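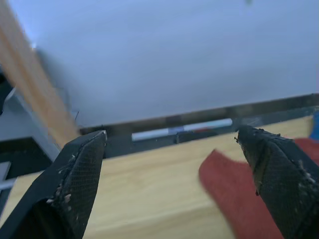

The wooden table.

Socks keep drying stiff and scratchy, any ideas?

Posted by Burnedeo

Hi all! We moved in September to a house up in the hills and I've been line drying indoors ever since, mostly to keep the electric bill down (the last one was 283 dollars, ouch). Shirts and pillowcases come out fine, but our socks dry like cardboard, and my youngest complains every single morning. The water here is very hard, and the washer is an old top loader that came with the house. I use the cap of detergent it says on the jug and no softener – it makes my husband itch. Is there anything I can do short of buying a dryer?

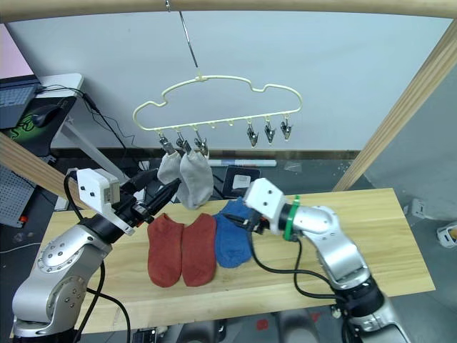
Gray pair up on the cloud hanger, red and blue on the table.

Loan Mạch
Member, 1,604 posts

Oh, I feel for you, I grew up with water like that and my mother fought it for years! My first guess is too much detergent. It sounds backwards, but in an old machine a full cap often doesn't rinse out, and what's left behind dries right into the loops of the sock. Try half a cap, then put half a cup of plain white vinegar in the rinse – the smell goes away as things dry, and I've never known it to make anybody itch, though you might test one load first. Never mix it with bleach, please.

Then, before you hang them, take each sock by the toe and give it a really good snap, five or six times. Hang them by the cuff and leave some air between them. When they're nearly dry I rub each one between my hands for a few seconds, which is a bit of a chore with a big family, but I do it with the radio on and it goes quickly. Your first few loads may still feel rough while the old soap works its way out, so give it a couple of weeks.

Firketti
Get a dryer. A used one isn't much and ten minutes of tumbling fixes it.

Nông
Agree with Loan on the vinegar. I'd add a tablespoon of washing soda to the wash for hard water, but not for wool. Also, are you drying right next to a heater? Mine were much worse when they dried fast over the radiator. I moved the line to the hallway and they take until the next evening now, but they bend.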